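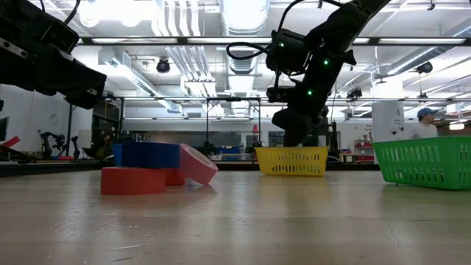
LOVELEN: A two-armed tabletop robot built by members of the Lovelen shared workshop is now sorting rolls of tape into baskets, and the full plans will be free to download from May.

The project, named Stenano, was started by Reijo Salminen, a retired lift engineer who joined the workshop to repair a lathe and stayed on to build the robot. A group of 7 members has worked on it with him, mostly in the evenings.

Stenano has two black arms that hang over an ordinary wooden table and reach down to whatever has been put out for them. The present task is to pick up tape rolls and place them in plastic baskets. Tape was chosen as the first job as the workshop always has plenty of it, in several colours, and a roll can lie flat, stand on its edge or lean against another one.

"A roll lying flat on its own is easy," said Salminen. "A roll leaning on a pile is a different matter. You take hold of it, the rest of the pile moves, and the arm has to look again before it does anything else. We spent most of the winter on that."

Parts for the two arms, including motors, cables and controllers, came to 1,338 euros. The table was already in the workshop and has not been counted. Several of the brackets were cut and drilled on site, and members who had never used the pillar drill were trained on it as part of the build.

The software was written by members Basov and Toivonen, who took one arm each at first and later joined the two halves together. An operator can guide the arms by hand to show them a movement, and the movement is then stored and can be played back or used for practice. The group has recorded 123 of these runs so far. Recording will carry on through the summer with other objects, starting with clothes pegs and short lengths of hose.

The most stubborn fault was in the cabling. In the first version the cables were tied close to the arms, and they pulled tight whenever an elbow joint was fully bent. Two connectors failed in this way. The cables now run in wide loops with slack at each joint -- less tidy, but there have been no failures after the change. The build notes give the length of each loop and where to clip it.

Work on the robot goes on in the main hall while other members use the space. An operator stays at the table whenever the arms have power, and the emergency stop is tested at the start of every session. Speed is limited in the control software, and members are asked to keep their hands off the table until the operator says the arms are stopped.

The download will contain drawings, a parts list, wiring diagrams, the control software and the build notes, including a section on mistakes made along the way. Anyone may copy or change the design. The group asks only that corrections to the drawings are sent back so that the files can be kept up to date.

Lovelen will also run 5 evening sessions for people who want to build a single arm at home. Each session starts at 6 pm and covers one stage: frame, motors, wiring, software and first movements. No earlier experience with robots is needed, but those taking part should be able to use a screwdriver and a soldering iron. Parts can be ordered through the workshop at cost price or brought along.

Places can be booked at the workshop desk. Questions about the Stenano plans should be addressed to Reijo Salminen at the same desk -- he is normally there from 4 pm on working days.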